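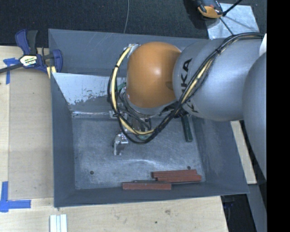

Le revêtement « anti-marques » du bac Moltstead ne tient pas, ou bien il n'a jamais été appliqué. Je rouvre donc le ticket 662, fermé sans réponse valable. Le support Hestwood parle d'un « léger voile de surface qui part au chiffon ». J'ai passé le chiffon, puis leur nettoyant, puis encore le chiffon. Le fond gris est toujours aussi éraflé, et je ne vois pas quel voile aurait cette allure. Les parois inclinées ne m'intéressent pas pour l'instant, la réclamation porte sur le fond.

Lecture : 2 min

Suivi

27 mai 2022. Réponse du support : poser le bac sur un plan souple, les vibrations pouvant « accentuer l'aspect ». Il est posé sur du bois clair. Je veux bien qu'on m'explique comment le dessous abîme le dessus.

Deuxième réponse : charge maximale dépassée ? Non. La notice donne 20 kg, nos pièces en font 6 au total.

Troisième réponse : le lot de janvier serait « conforme ». Conforme à quoi ? J'ai demandé le rapport de contrôle et reçu la plaquette commerciale, que j'avais déjà.

Essai fait chez nous : tapis de fond Lachance découpé aux dimensions, bac remis en service avec. Le tapis gondole dans les angles, là où les parois remontent. Il limitera peut-être les nouvelles marques, il n'enlèvera pas les anciennes. Je ne considère pas ça comme une solution.

Demande maintenue : échange du bac ou avoir de 400 euros. Pas de bon d'achat.

Statut : en attente fournisseur

6 commentaires · 0 partage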